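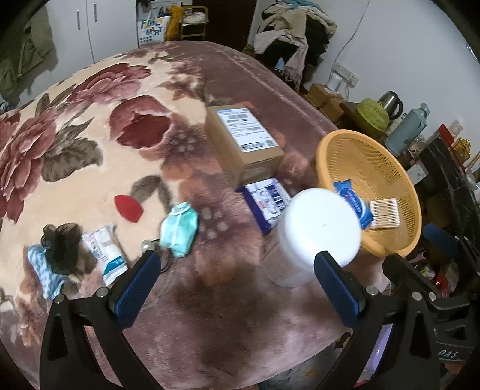 Hand-guided teaching

Print this page | E-mail this page

Hand-guided teaching is a way of showing a robot a task by doing the task oneself, with a person's own arm carrying the gripper from one object to the next. It is a close cousin of remote control, or teleoperation, in which the person sits apart and steers a robot arm with a matching set of handles. Both give the robot a record of movements to learn from, and both ask a good deal of patience of the teacher!

Home settings

Early work at the Biver workshop used bare tables, but the later Culunley collection moved into lived-in rooms, where 200 tidying tasks were shown by hand. Beds proved a favorite place to work – a soft, patterned blanket makes small things harder to pick out, and a hair tie asks for a very different grip than a cardboard box does.
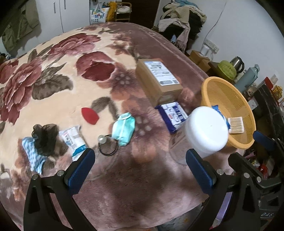 Hand-held gripper over small household items on a bed.

Remote control

The Gustetti method keeps the teacher at a desk with 2 control handles, one for each arm. It spares the shoulders, though newcomers often miss the feel of the object between the fingers. The Suwannarat notes suggest starting with larger, firmer items and coming to cloth later on.

See also: Teleoperation; Gripper

Last updated: 14/05/2022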